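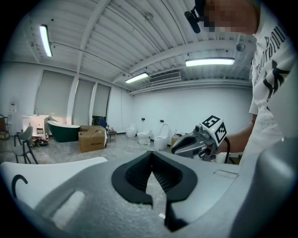
Search this book Go

Chapter 9
Bathtubs, Rims and Fittings

I started out in a bathroom showroom in Nosville, and I thought I'd be selling tubs. What I did mostly was wipe them! A white tub shows everything: fingerprints, dust, the ring left by somebody's coffee cup. So before we get to drains and traps in the second half of this chapter, I want you to spend a little time on the part people touch, which is the rim and whatever is mounted on it.

Go stand over a tub if you can get to one. Most of us only look at a bathtub from the side or from inside it (usually with shampoo in our eyes), and from above you see the layout much better. Find the drain first. On plenty of tubs it's down at one end, but on others it sits near the middle, and that changes where you'd want to rest your feet and how you'd clean the thing.
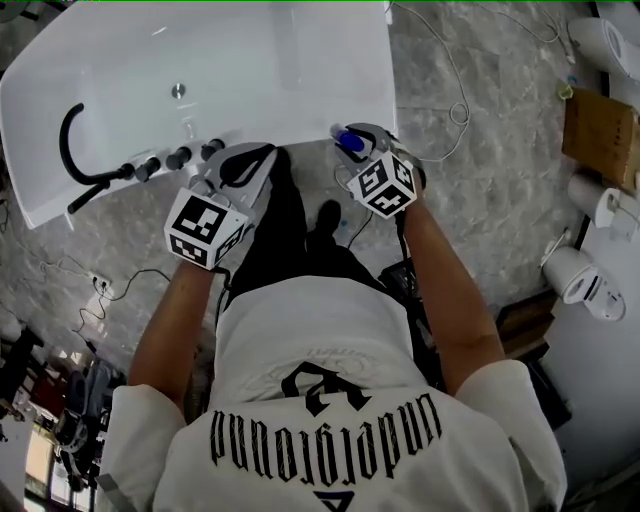 Now look along the rim. Rim-mounted fittings come in a row as a rule — handles, a spout, maybe a hose for a hand shower — and each one meets the tub at a little seam where grime loves to settle. Black fittings on a white tub look wonderful, and I'd have them at home tomorrow, but they do show dried water spots. I use a soft cloth and plain warm water, then a second cloth to dry. Wipe around the base of each handle before you do the open stretch of rim, or you'll drag the dirt back over what you just cleaned. I learned that one from the old Endard care booklet, and I've never found a better order.

Small stuff gets cleared off first. Bottles, caps, soap, all of it. Pick things up one at a time and keep a hand on the rim while you lean, especially on a tile floor.

Before you read on, try Exercise 2 on page 32. You'll need a tape measure and two cloths.

Contact Wendwood Press | Copyright Wendwood Press | Back to top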